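Automation in Small Operations – Handout 4
Planning and budgeting for a two-arm handling cell 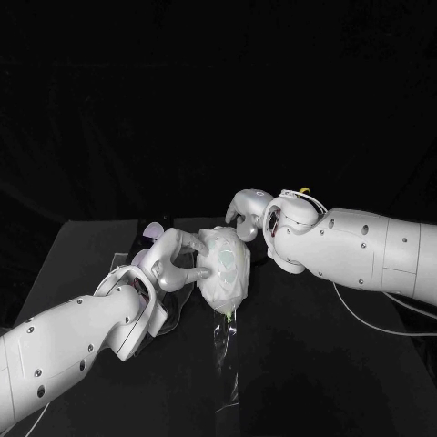
Last session covered how to write down the task. This one is about what it costs to get a cell running and keep it running. The quote for the arms is the part everyone reads first, and it is often a little over half of the first-year spend.

Start with the task sheet. List every item the cell will handle, how it is packed, and how many go through per shift. Soft packaging needs its own line. A rigid carton can usually be moved with one arm and a simple gripper. A bag that folds or slips may need two arms and fingered hands, and that changes the price class.

Cost headings to use in your plan

Arms and controllers
Hands or grippers, plus one spare of each
Table, mounting and guarding
Cabling and cable management
Sensors and lighting
Setup and programming hours
Staff training
Consumables and test stock
Service contract

Worked case: Natdale

Natdale packs small goods in plastic bags, 418 bags per shift. Laine Siliņa drew up the first plan with 70 hours for setup and programming. The integrator, Gajewski, came back with 2 arms on a shared table and the same hours, but left out spare hands and test stock. Both had to be added before the plan could go to the owner.

Test stock is easy to forget. Natdale used 423 bags in trials, and most could not be sold afterward. Put these in at cost price, under consumables.

Cables also deserve a question to the supplier. Ask which ones run outside the arm, who replaces them, and whether that is covered by the service contract – many contracts cover the arm and stop at the wrist.

Lease or buy

Leasing suits a task that may change within two years. Check who owns the hands at the end of the term. Buying suits a steady task, but the plan should then carry a yearly amount for repairs.

For next time

Read the Ukard quote in the course folder. Mark each cost heading above as included, missing or unclear, and write one question for the supplier on each unclear item. Work in pairs if you like. Send your sheet to Tekle Gidey before the September session.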